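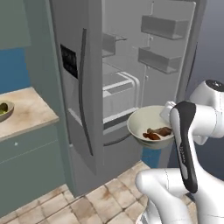
About Priltcombe

Priltcombe is an independent record label and music video production company. We sign bands, pay for their recordings, press and ship their records, and make the videos that go with them. The label and the video side share one office, one calendar and one bank account, and most of the people who work here do some of both.

We mostly release guitar music. That covers garage rock, country-leaning rock, a little punk and a few records that the stores have trouble filing. We don't have a house sound and we don't ask bands to change theirs. If we like a band's demos and their live set, we talk to them. If we like only one of the two, we usually wait.

How we started

Priltcombe began as a singles label. The first release was a seven-inch by Mollero, a four-piece who had recorded two songs in a friend's garage and wanted something to sell on a short tour. We pressed 153 copies, which was what the deposit would cover once the sleeves had been paid for. They were sold from a folding table at the back of the room and we don't have any left. People write to ask. The two songs are on the first Mollero album in later versions, and the single versions are available as a download.

The video side came out of the same band. Mollero needed a clip for the A-side and couldn't afford the quotes they were getting, so we borrowed lights and shot it ourselves over a weekend. Another label saw it and asked who had made it. We have been making videos for other labels ever since, and in some years that work has paid for most of our own releases.

What we do now

The company has two parts.

The label puts out albums, EPs and singles on vinyl, CD and digital. We handle manufacturing, artwork, mail order, distribution to stores, radio and press. We do not manage bands, and we do not book tours, though we keep a list of bookers and managers we have worked with and are happy to pass it on.

The video department makes music videos, live session films, lyric videos and short tour documentaries. It works for Priltcombe bands and for outside clients at the same day rate. We can take a job from the first treatment through to the final files, or come in for one part of it, such as editing or color.

Our bands

Mollero are still with us. They have made three albums for the label and are writing a fourth. They record live in one room with very few overdubs, and their sessions tend to be short.

Veloso are a duo, drums and baritone guitar, who joined us after putting out two cassettes on their own. Their first album for Priltcombe had an opening run of 3,000 on vinyl, our largest up to that point, and it has been repressed. The repress has a plain black inner sleeve in place of the printed one. The lyrics that were on the printed sleeve are on the band's page.

We also look after a small group of back-catalog titles by bands who have broken up. These stay in print where we can manage it. When a title is out of stock, the page will say whether a repress is planned. If the page says nothing, it isn't planned at present.

How our deals work

Bands ask about this more than anything else, so we have put it here in plain terms.

We sign one record at a time. There is an option for a second, and both sides have to agree before it is used. The band keeps ownership of the master recordings and licenses them to us for a fixed term. When the term is over, the band can renew it, take the recordings elsewhere or release them on its own.

Profits are split 50 percent to the band and 50 percent to the label, after the direct costs of that release have been paid back. Direct costs are recording, mastering, manufacturing, artwork, outside press and any video the band has approved in writing. Our rent, phones and wages are not charged to any band.

We send statements twice a year, with every cost listed by date. A band that wants to see the invoice behind a line can ask for it. We don't take a share of publishing, touring or merchandise. If we print shirts for a band, we sell them at our mail-order store under a separate one-page agreement.

How our videos get made

Every video starts with a call or a meeting. We ask for the finished mix, the lyrics, the release date and the budget. We need the real budget at this stage, even if it is small, as a treatment written for the wrong amount wastes everyone's time.

We then write two treatments. These are short, a page or so each, with reference stills where they help. The band and the label choose one, or ask for changes, or tell us neither is right. One more round is included in the price.

Most of our videos take one shooting day, sometimes two. We shoot in houses, rehearsal rooms, parking lots, skating rinks, diners and anywhere else that will let us in and give us a signed release. We carry insurance and can send the certificate to a location owner ahead of time. Bands should plan on being there for the full day, even if the performance setup is short.

A first edit normally goes out two weeks after the shoot. After notes, we finish the picture, grade it and deliver files for online use and broadcast. Clean versions and short cuts for social media need to be requested before the edit begins.

We own our basic lighting and camera kit. Anything beyond that is rented and billed at cost, with the rental receipt attached.

The Dronholm room

In November we took over a second unit in the same building as our office and fitted it out as a small live room. We call it Dronholm, after the sign that was already over the door. It is where we film the Dronholm Sessions, which are live sets of three songs, each song played straight through.

The room has a drum kit, a bass rig, two guitar amps, an upright piano that is tuned before each session, and a mixing position behind a partition. It fits a five-piece comfortably. Larger groups have played there, but the drummer has to be in place before anyone else comes in, and load-out takes a while.

The sessions are open to bands on any label or none. We record and film them, the band approves the mix, and the set goes up on our channel. The band gets a full copy of the audio and video to use as it likes. We don't charge for a session and don't pay a fee for one.

The room can be rented for rehearsals and filming on days when we aren't using it. It is on the second floor and the freight elevator is slow – please leave extra time to load in. Street parking is limited to 2 hours on the front side of the building. There is no limit on the alley side.

Sending us music

We listen to everything that comes in, though it can take a couple of months. Please send a private streaming link with no more than four songs. We don't open attachments. A few lines about who plays what, where you are based and when you are next playing live are more useful to us than a long biography.

If we want to hear more, we will write back. We are not able to send notes on submissions. You are welcome to send new songs later on, and more than one band we work with was passed over the first time.

For video work, write to the video department with the song, the date you need the finished files and the budget. Directors, editors and camera operators looking for work should send a link to a reel and say what their own job was on each piece. We keep reels on file and hire by the project.

Orders and stores

The mail-order store ships twice a week. Vinyl goes out in stiff mailers with the record outside the jacket, to prevent split seams. If you would rather have it left sealed, add a note at checkout. Damaged records are replaced if we have another copy and refunded if we don't. Send a picture of the damage and of the outer mailer.

Record stores can buy from our distributor or from us directly. Direct accounts have no minimum order, but freight is charged on small ones. Radio stations and reviewers can ask to be added to the promo list, which is digital only.

Visiting

The office isn't a shop and doesn't keep regular public hours. Local customers can choose pickup at checkout, and we will send an email with a time. Bands and clients should set up a meeting before coming over – there are days when everyone is out on a shoot and the door is locked.

This page was last updated on 1 August 2020.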